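We use cookies to remember your settings. Accept | Manage

Märta Ljungberg has rung church bells in Codamstead for 26 years, and she still takes the tower stairs at a trot. "Tuesday is practice night and I'm useless all day," she laughs. "I just want to be up there!"
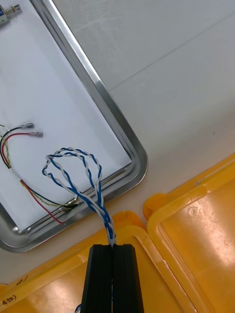
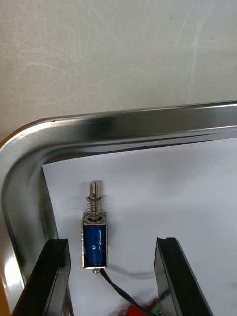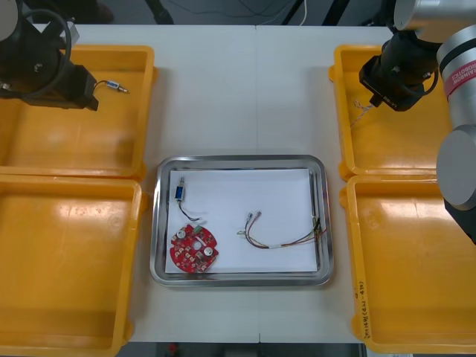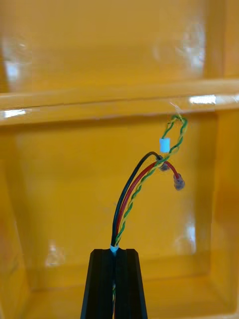
She started at Wevness, where an aunt put a rope in her hands and told her to listen. "I was dreadful for months – but the noise of it! You feel it through your feet." Her longest peal took all of one August afternoon, and she remembers every change. "My arms had gone, I was starving, and I'd have done it again the next morning."

These days she teaches 2 beginners before the main band arrives at half past seven. What does she tell them? "Don't look up at the bell. Watch the others, keep your hands moving and enjoy the racket."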